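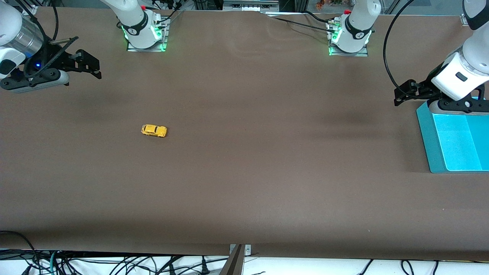

Wondimu Tsegaye wrote in under my last chain-cleaning tips to say I'd skipped the worst part, which is getting the black gunk off your hands and off the kitchen sink afterward. Fair point! So let's start there, and then I'll get to the stuff I've been meaning to pass along about looking after a bike in a small apartment.

For hands, I use plain cooking oil and a spoonful of sugar. Rub it in dry, before any water goes near you, then dish soap, then rinse. For the sink, baking soda and an old toothbrush (mark the handle with tape so it never goes back in the bathroom, ask me how I know).

Rags: cut up old T-shirts, never towels. Towels leave fuzz in the chain and you'll be picking it out with tweezers. I keep two jars of them by the door, one clean and one dirty, and the dirty one goes out with the trash on Thursday. If you've used any solvent, hang the rags flat outside until they're fully dry first. Don't wad them up, they can catch fire on their own.

Lube is where most of us overdo it. One drop per link, spin the pedals backward for a minute, go make coffee, then wipe off everything you can. The chain should look almost dry. I got 3325 miles out of my last one on the old Brudlow commuter doing just that, salt and slush included.
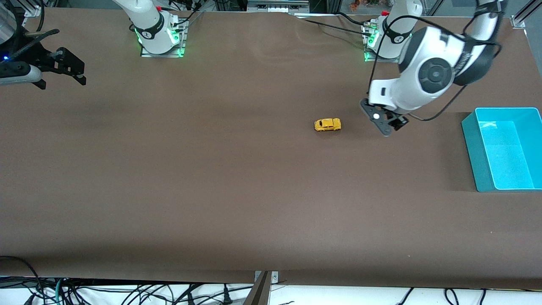 Villa, June

Warm weather means tires. Mine were down to half pressure after a month of sitting, so now I pump on the same evening I water the plants and I don't forget. Write the pressure you like on a bit of masking tape and stick it to the pump.

Squeaky brakes? Wipe the rims with rubbing alcohol and scuff the pads with sandpaper, about ten strokes each. If you have discs, keep spray lube out of the room altogether (I ruined a set of pads from across the hallway, I swear).

And if your saddlebag smells like old banana, leave it open overnight with a dry tea bag inside. Works on helmets too.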